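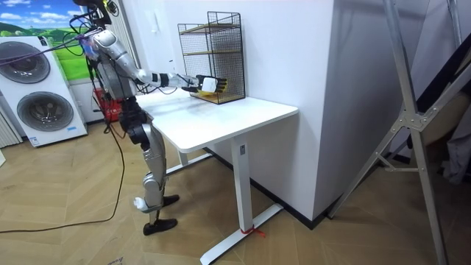

Issa, writer of set-up guides, Praltia
Updated in June

Section 4. Importing your products from a file

This section explains how to bring a product list into your Praltia shop from a CSV file. If you have only a few products, it is faster to type them in by hand from the Products page. Please read the notes before you press Import.

Before you start

Save a copy of your present catalogue. Go to Products, then Tools, then Export all, and keep the file in a place where you will find it again. The import can overwrite prices and stock, and there is no undo button.

Preparing the file

1. Download the blank template from Tools. Do not change the names in the first row. The order of the columns is free.

2. Fill in one row for each product. The columns SKU, Title, Price and Category must not be empty. All other columns can wait.

3. Write prices with a point and without the currency sign, for example 12.50. If your spreadsheet uses a comma for decimals, change this in its language settings first.

4. Check the SKU column for repeated values. When two rows have the same SKU, the second one replaces the first one and you get no warning.

5. Save as CSV, with UTF-8 encoding. With any other encoding, letters with accents will arrive broken.

Note: one file can hold up to 844 rows. If your catalogue is bigger, divide it and import the parts one after the other.
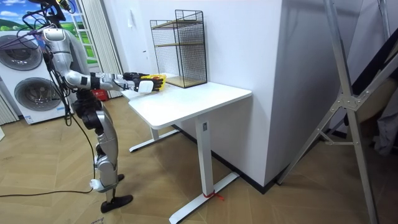 Edcombe wrote to us that their first import stopped at row 476 with the message "Value not allowed", and they asked if they must delete everything and begin again. You do not have to. The rows before the error are already saved. Correct the row which is named in the message, upload the same file again, and choose Skip existing SKUs. In the case of Edcombe it was a space after the price – difficult to see in a spreadsheet.

Running the import

6. Open Tools and press Import file. Select your CSV.

7. The preview shows the first rows. Compare each column heading with the field under it. If a heading is red, choose the right field from the list.

8. Choose Create new products, Update existing products, or both.

9. Press Import and leave the tab open until the green bar is complete.

Caution: if your stock comes from Fumness, pause the connection before step 9. Otherwise both systems write to the stock field at the same time, and the last one wins. We advise to do the import early on Saturday, when few orders come in.

Titles and categories
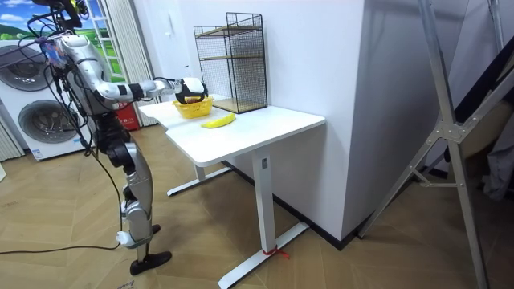
The Title column accepts 64 characters, and anything longer is cut without a message. Put the words which a customer will search for at the beginning, and leave your internal codes for the SKU column. Plain words work best. For a small yellow basket, "Small yellow basket" is a good title, and "Basket YLW S new" is a bad one. If you sell the same product in more colours, give each colour its own row and write the shared name in the Group column.

10. After the import, open three or four products in the shop and check the title, the price and the category.

11. Products with an unknown category go to Unsorted and stay hidden. Move them from there, or correct the file and import it again with Update existing products.

12. Start the Fumness connection again if you paused it.

Praltia Help Centre | Contact support | © Praltia | Back to top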